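Hatevcombe Two-Arm Bench Kit

Kit no. 2424. Ships flat in two cartons, one of which is heavier than it looks and neither of which says which.

The Hatevcombe is a tabletop cell for two small robot arms, meant for a spare room, a garage, or the corner of a shared workshop that the lathe people have not claimed yet. You get the frame, the base rail and the cable tray. You do not get the arms, the grippers, the tabletop or the patience. We stock the first two separately, under Arms and Grippers. The tabletop is left to you because everyone already owns a slab of wood they have been saving for something.

What's in the cartons

Aluminum extrusion, cut and tapped
Base rail, black, drilled for two arms
Slotted cable tray with clip-on lid
Crossbar for the back wall
100 T-nuts (you will use fewer, and drop the difference)
39 corner brackets
4 leveling feet
Hex keys in both sizes, taped to the instructions

What you need to add

Two arms, with grippers. A tabletop. Wall panels in any sheet material that fits the slot. A power strip. A camera or two if you want the arms to see what they are knocking over. Something to pick up.

Assembly

Build the base first, upside down, on a floor you don't love. Slide all the T-nuts into the side rails before you close the corners. The instructions say this on page one in large type, and we still get the emails. Then flip it, set the feet, and bolt on the base rail with the drilled edge facing you.

Arms go on after the frame is level. Run both through their full travel slowly, with the grippers open and a hand near the off switch. Leave slack in the gripper cables. A cable that looks tidy at rest is usually too short at full reach, and it will find this out before you do.

The crossbar can sit at any height. Ours is halfway up, and has collected baskets the way a kitchen drawer collects batteries. Put heavy things low and keep anything dangly away from the elbows.

Walls

Plain gray is the sensible choice. Carmela Rizzi, who laid out the Toledo workshop build, was offered plain gray and went with lilies.

Blocks, walls and rail on the Toledo build:
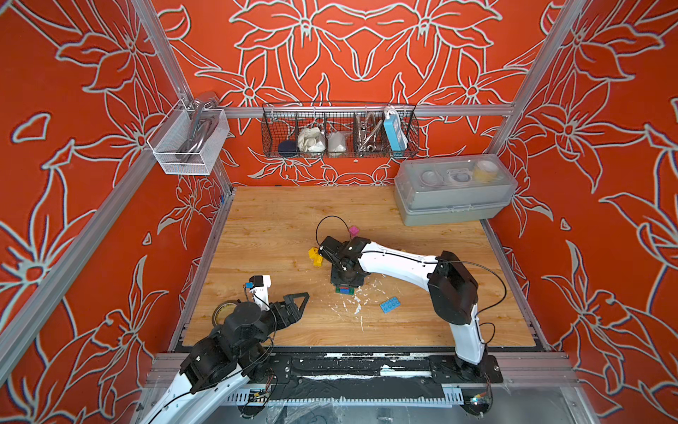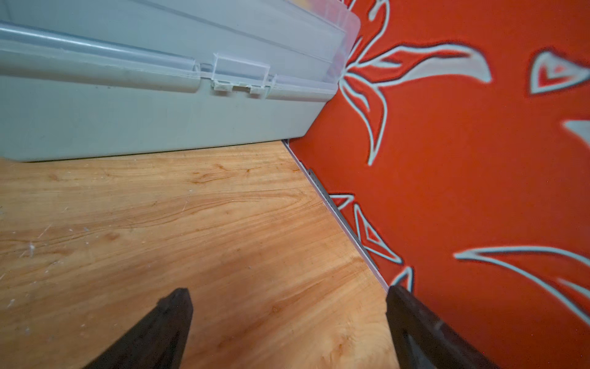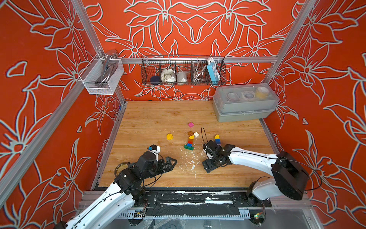
Panels slide in from the top and are held by the slot alone, so you can change your mind later without taking the arms off. Cut them a hair short. If a panel buzzes when the arms move, a strip of felt along the bottom edge shuts it up.

A first job

Start with toy bricks. They are cheap, they don't roll, and they give the gripper a decent flat side to hold. Pilar Fuentealba, who answers our support mail, suggests a stack of two before a stack of three, and would like it known that she means it. Once one arm can manage that, try passing a brick to the other. Expect to spend an evening on this and to be beaten by a brick for most of it.

Fit and compatibility

The base rail is drilled for the Himonard and the Arnmont arms. Himonard owners need the wide washers, included in the small bag. For anything else, send us the bolt pattern and we will tell you whether it lines up, or how much drilling you are in for.

Ordering

The next batch ships in November. Spare brackets, feet and tray lids are listed under Parts. Returns are fine if the cartons are unopened, or opened and repacked by someone with a gift for it. Shipping to shared workshops needs a contact name on the label, otherwise the kit ends up under the stairs.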